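The Foil Lunch

My aunt moved to Tillman the winter I turned nine, and she brought a cream-colored toaster oven with her on the train, on her lap, wrapped in a bath towel. The movers had the beds, the good dishes and a piano. She wouldn't let them have the toaster oven. I thought this was the most wonderful thing a grown-up had ever done.

She cooked everything in it. There was a real stove in the apartment, a big green one that the landlord was very proud of, and she kept her sweaters in it. The toaster oven sat on the table by the window, and from it came baked apples, and fish, and little loaves of bread the size of a shoe, and best of all the packets.

Oh, the packets! I have eaten in nice restaurants since then, and I have had a seven-dollar peach, and I still say that nothing beats a hot foil packet handed to you across a table by a woman in an apron who won't tell you what's in it. That was the rule. You had to guess by smell before you could open it, and if you guessed wrong you still got to eat it but you had to wash up. I washed up a lot. I would have washed up for the whole building.

She folded them long and flat, like a letter you'd send to somebody tall. The bottom got folded over twice and pressed down hard with her thumbnail, all the way along. The top she left alone until last. "The bottom is a promise," she told me once, with her hands full of onions, and then she laughed so hard at herself that she had to put the onions down.

In February the Joron mill cut its second shift, and my aunt, who had been at Joron for 6 weeks and had only just learned where the bathrooms were, was out of work. She came home at four in the afternoon with her lunch pail still full. I was at the table doing long division. She hung up her coat, looked at the toaster oven, looked at me, and asked how much I thought a person would pay for a packet.

"Fifty dollars," I said. I meant it, too.

"We'll start at a dollar," she said.

So we did. The Numer bus stopped across from our door on its way to Flonham, and it stopped for a good long while because the driver liked to get out and walk around it kicking the tires. At 5 in the morning it was full of people going to the cannery, and they were cold and they were hungry, and not one of them had ever been handed a packet. My aunt sent me down with ten in a basket under that same bath towel. I was supposed to say, "Hot breakfast, one dollar." I had practiced it in the mirror. I got on the bus and saw all those faces and what came out was, "You have to guess!"

There was a silence, and then a man in the back said, "Guess what?"

"Guess what's in it. By the smell. If you get it wrong you have to wash up."

They thought that was the funniest thing. I don't know why. Maybe it was the hour. The man in the back bought one and held it to his nose with his eyes closed, like somebody at church, and said sausage. It was potato with dill. The whole bus roared. A woman in a red scarf guessed egg and got egg, and she stood up and took a bow in the aisle, and I sold all ten before the driver got back to his seat. I ran up the stairs so fast I lost a shoe.

The next day we made twenty. The day after that my aunt cut the top off a box to make a bigger basket, and she began to get ideas. She put plums in one. She put in rice with a whole hot pepper on top and wrote nothing on it, and we both stood at the window waiting to hear somebody on the bus find out. (We heard.) People started saving their foil and giving it back to me folded into shapes, a boat, a bird, a very good cow. I had a parade of them along the windowsill, and when the sun came up behind the water tower they lit up so bright I couldn't look straight at them.

And they washed up! That's the part I still love. The man in the back, who never once guessed right, not one time all that winter, came up our stairs on his day off with his sleeves already rolled. He did every bowl in the sink. He did the windows too, and he looked in the green stove and found the sweaters and closed the door again without a word, like a gentleman.

By spring we had over 200 dollars in the coffee can, and my aunt bought a secondhand bicycle with a crate on the front, and a roll of foil so long that it had to live under my bed. When Joron put the second shift back on and sent her a letter, she read it standing up. Then she wrapped a potato in it.

"Paper doesn't hold the heat," she said an hour later, unwrapping it. "But I enjoyed that."

I'm older now than she was then. I live in Flonham, at the other end of the bus line, in an apartment with a perfectly good stove. She comes on the noon bus with her own apron in her bag. She's slower on the stairs and she takes my arm for them, but once she's up she is all business — where's the foil, who moved the salt, is that what you call a knife? Last week she brought me the old towel. It has scorch marks and one corner gone, and I've put it on the hook by the window where I'll see it first thing.

I told her I was writing this down and she said to be sure and put in the cow, so I have put in the cow.
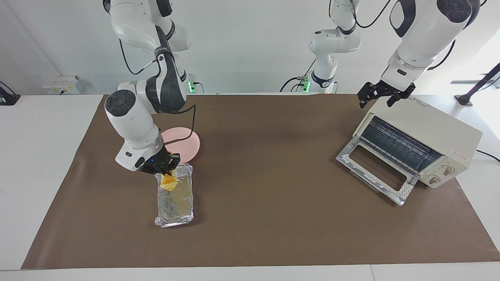

The smell always comes first, before the memory of her face or the bus or any of it. I can be halfway through a dull morning, and I see a white table with brown paper spread over it and I'm nine again, sniffing. A cream toaster oven with its glass door folded all the way down looks to me like somebody holding out their arms! There's the rack waiting, and the round pink plate close by, and the long packet with its bottom edge folded neat and tight, just the way her thumbnail would have done it. And out of the open top pokes a soft bit of yellow. I said omelette. She put her glasses on and leaned in and took her time over it, and said cheese, and we argued happily until it was nearly dark and her bus was honking downstairs. I still say omelette. If I'm wrong I'll wash up.

Contact | Copyright, all stories remain with their author | Back to top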